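Chapter 4
Water on the Table

Before we get to pitchers, glasses and the long business of laying out a meal, I'd like us to spend a little while with the plainest thing anyone ever sets down — a bottle of water. My old teacher Emanuel Pîrvu began his October classes with one, and he could talk about it for 60 minutes without once looking at the clock. 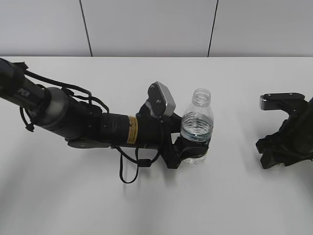

4.1 Open and Upright

An open bottle asks a bit more of us than a closed one. Give it a flat surface and some room on every side, and let go only when the base is sitting level.
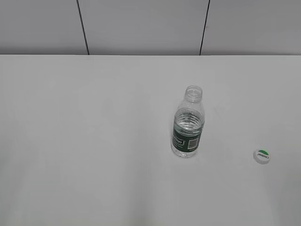
Clear plastic is kind to beginners, too, as the water level can be read from across the room — and you'll be glad of that when we come to pouring in section 4.2. Keep a towel handy all the same, dear reader, and take your time.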